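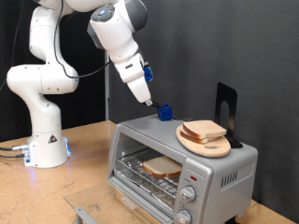
Burammont 618 Training Football
Senior size 5

If you coach a junior or amateur gridiron side you'll know how quickly a decent ball gets ruined. Wait, wrong sport! We do get asked, so let's be clear: the 618 is a round football, made for the eleven-a-side game, and we absolutely love it.

Kieran Garside took a bag of them to pre-season last July and came back raving about the touch. It's soft off the boot, it holds its line on a long pass, and keepers like the slightly grippy surface (ours did, anyway, and they moan about everything).

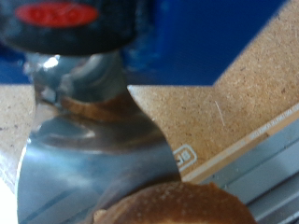 The panels are stitched by hand over a thick backing, so the ball keeps its shape through a long winter on rough grass. It's happy on artificial pitches too, though the print will fade sooner there.

Pump it up the night before you first use it and top it up in the morning. New ones always drop a little. A drop of valve oil helps the needle slide in.

Details
Size: 5
Colours: white with navy, or yellow with black
Panels: 32
Needle: one in the box
Single ball: £26
Bag of 6: £147
Bag of 6 with Lestenum hand pump: £156

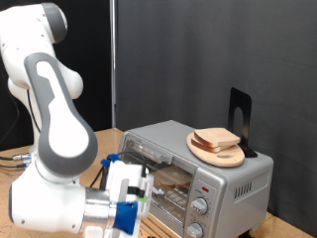

The Lestenum pump is a lovely bit of kit and well worth the extra £9. It has a proper gauge on the side and a long hose, and it fits any standard needle.

Yellow balls are back in stock from June 2022. We can print club initials on bags of 6, so put them in the order notes, up to four letters.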